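Two-Finger Grippers on a Cluttered Table: What We Tried and What We Kept
Speaker notes, Ans Dekker, Skornell

Slide 1. Opening

Say who I am and what the group does. We pick small household goods off a flat surface and put them in a tote. The talk is on the gripper comparison we ran in February and on the controller change that came with it. Ask people to hold questions on learning methods until the end. Questions on hardware can come any time.

I was given 25 minutes plus questions. If we start late, drop slide 8.

Slide 2. Why we did this

Our old gripper was a parallel jaw type from Martens. It did well on boxes and badly on anything with a loop, a strap or a round top. The operators had been working around it for a long time by laying things out so that the jaws could get in. That made our success numbers look better than they should have.

We had money for one new gripper type across all the arms. Two candidates were left after the bench tests: a newer Martens parallel jaw with a longer stroke, and a linkage gripper where the fingers swing out on elbows and close toward the tip. On the slides they are P (parallel) and L (linkage). Say this twice. At the last talk people mixed them up.

Slide 3. The task

One arm, one table, a few items. The arm picks the item it is told to pick, lifts it clear, and moves it to the tote. The items sit close together on purpose. A bottle next to a cube is harder than a bottle alone, because the open fingers need somewhere to go.

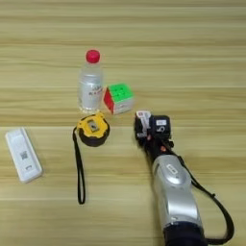

Bottle, cube and the yellow item with the strap. Gripper L coming in from the lower right.

Point out how close the bottle and cube are. With P the jaw bodies stay wide all the way down, so on this sort of layout the planner would often refuse the cube from the bottle side. It would then try a second approach angle, and that cost time even when the pick was good.

Mention the strap. We added items with straps after the warehouse in Flimby told us that these made up most of their manual rescues.

Slide 4. How we scored it

A pick counted as good if three conditions were met. The item left the table, nothing else tipped over, and the item was still held at the tote. We logged the reason for every miss. Two people went over the log separately and then settled the ones they disagreed on.

We ran 505 picks with each gripper. The plan was 100 for each of five items. The extra five were a warm-up block that we had already logged, and I left them in. Someone will ask about this.

Same arm, same table, same lights. The layouts were drawn from a list so both grippers got the same ones in the same order. We did P first and then L. In hindsight we should have swapped back and forth, as the operators got better at resetting the table over the two weeks. I don't think it changes the result but I can't rule it out.

Slide 5. What went wrong with P

Most misses were the neighbor being pushed. The jaw comes down beside the target, touches whatever is next to it, and the wrist doesn't stop in time. Bottles went over. The cube mostly slid, which we counted as a pass if it stayed upright, but then the next pick started from a layout that wasn't on the list.

Second was flat items. P wants to go straight down, and on a thin packet it has very little side wall to close on. Raising the force made this worse. We went back to the factory setting after a day.

Third was the strap getting under one jaw. That happened on seven picks. In five of them the lift was still good, and the item hung crooked until it reached the tote.

Slide 6. What went wrong with L

L has pointed fingertips. They get in between things well. The opening at the tip is wide and the fingers narrow down, so you can put one finger in a small gap and leave the other one out in the open.

The cost is that the tips move in an arc. When the fingers close, the tips travel forward a bit as well as inward. If the planner treats them as straight jaws it ends up short or long. Our first day with L was bad for this reason and I have left that day out of the totals. It is in the backup slides if anyone wants it.

The other thing is the elbows. They stick out to the sides when the gripper is open, and the collision model we were given had them too small. We measured them ourselves and made a new model. Anyone using this type of gripper should check theirs before trusting the planner near tall items.

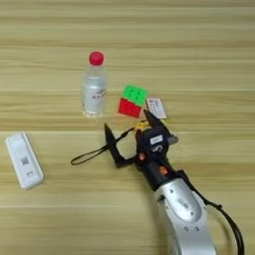
Slide 7. Changing the controller

This is the part most people here will care about. Spend five minutes on it.

We had been running the arm on position control only. The gripper got an open or close command at the end of the move and that was all. With L we needed the arm to back off slightly while the fingers closed, to make up for the arc. Doing that by hand in the old setup was slow and had to be tuned for every item.

We moved to Sultodance, our own controller layer, which sends arm and gripper commands from one loop. The back-off is now a curve looked up from the finger angle. It took one person 13 working days to get it stable. Most of that went into timing. The gripper answers later than the arm does, and the delay is longer when the cable has been bent hard at the wrist. We gave the cable more slack on the outside of the forearm and tied it in one place only. The delay got more even after that. I don't have a proper explanation for it.

Things to say if there is time:

The loop stops the arm when the finger current rises early. This catches most of the cases where a finger has touched a neighbor.

The force limit is set per item class. Bottles get the lowest one.

We do not use tactile pads. We tried one set and they peeled.

Lifts are slow for the first part of the move, then normal speed. With straps this helps, as the strap has time to come along before the arm turns.

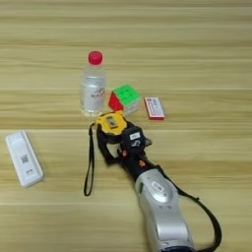
Grip height matters more than I had expected. If the fingers take an item low on the body, it stays level and the strap hangs to one side where it can't reach the neighbors. If they take it high, it tips back toward the wrist and the strap can end up across a finger. We now ask the planner for the lowest grasp that clears the table. That one rule removed more misses than the force tuning did.

It has a downside with thin packets, where the lowest grasp and the table are nearly the same place. For those we let the tips touch the surface and slide in. The tips wear faster this way. We check them every Wednesday and change them when the edge is rounded.

Slide 8. Camera position (skip if late)

We tried the camera on the wrist and the camera up high looking down at the table. The wrist camera gave better edges on flat items but lost sight of the target in the last part of the approach, because the open fingers cover it. The high camera sees the layout all the time, though the arm blocks part of the table when it reaches across.

We kept the high one as the main view. The wrist camera is still fitted on two arms. Clear plastic is a problem for both. The bottle is found mainly by its red cap, and we have not solved bottles with clear caps.

Slide 9. Result

Show the table and give people time to read it. Do not read it out row by row.

L was ahead on the bottle, the cube and the strap item. P was ahead on plain boxes by a small margin, and it was faster per pick on those. On thin packets the two were level after the sliding change, and L was behind before it.

Be clear that the controller changed between P and L. We went back and ran P on Sultodance for a short set. It improved, mainly from the early stop. It did not catch up on the cube next to the bottle.

Slide 10. What we bought

We went with L for the mixed goods arms and kept the old P units for the box line. Flimby gets the first four. Spare fingers are the thing to budget for.

Slide 11. Still open

Items that roll. Straps longer than the item is tall. Two straps tangled together, which the operators still take apart by hand.

Leave the contact slide up during questions. The layout list and the measured elbow model can be shared, so tell people to email me for them.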